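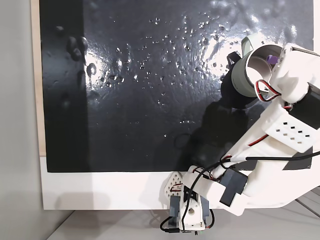 Wet black gloss, white border.

The Long Wait for Black
Closstead has one shop that will paint a thing properly, and a queue to prove it

By Jaruwan Chantharasri

The first thing you learn about gloss black is that it isn't a colour so much as a character reference. Put it on a front door and every shortcut you have taken since moving in will be read aloud to the street. I know this because I painted mine in March, over a long weekend, with a brush I had been given free with some grout.

My neighbour came over to look. She is a kind woman. She said it had a lot of texture.

So I drove the door, minus its hinges and most of my dignity, to Ziółkowski, a finishing shop on the flat side of Closstead between the tyre place and the bakery that only does rolls. The sign out front says PAINT & LACQUER and, in smaller letters, NO CARS. People bring cars anyway.

The shop has been going for 62 years. It does piano lids, pub signs, shopfronts, the odd coffin and a steady trade in kitchen doors from people who have watched a video. Everyone in town calls the man who runs it Ziółkowski, although that was his father-in-law's name and he has stopped correcting them. He ran a thumbnail down my door and asked who had done it. I said the previous owners.

He wanted eight coats. I had been hoping for the number two. We looked at each other for a while over the counter, which is itself lacquered, a deep bottle green you could shave in, and I realised the counter was doing most of the negotiating.

Each coat goes on thin, sits overnight, and is then rubbed flat with wet paper until it looks ruined. This is the stage at which customers tend to drop in. He has had grown men ask for their sideboards back. The shine only returns at the very end, after the last cut and the polish, and up to then you are paying someone to make your furniture progressively duller.

The bill was $770. For that money you can buy a whole new door from Ikard, out on the ring road, in a finish called Fakeo. Fakeo is a film, printed and pressed on in a single go, and I want to be fair to it. It is very even. It wipes down. From across a car park you would take it for the real thing, and plenty of people only ever see their doors from across a car park. Ikard's brochure calls it "the look of hand lacquer without the fuss", and having lived through the fuss I can see the appeal.

Up close, though, a film stays on top of things. Proper gloss seems to have a bottom to it, some way down. Ziółkowski explained the optics of this to me at length and I nodded in what I judged to be the right places. There was something about the angle of the light. There was a fair bit about dust, against which he holds a personal grudge. He doesn't allow wool in the spray room, or hairspray, or his brother.

What surprised me was the traffic. I had pictured a dying trade, a bloke with a radio and a final tin, and had more or less written that article in the car. Instead there was a waiting list on a clipboard and an apprentice who had left a job in insurance and looked much better for it. A woman came in wanting a toilet seat done in pillar-box red. Nobody blinked. It was priced, tagged and put on the rack next to half a harpsichord.

I got the door back on 2/6/20. We hung it in the rain, naturally, and my neighbour came over under her umbrella and stood in front of it for some time, fixing her fringe.

"Well," she said, "now you'll have to do something about the letterbox."

He can fit it in before Christmas – brass is extra.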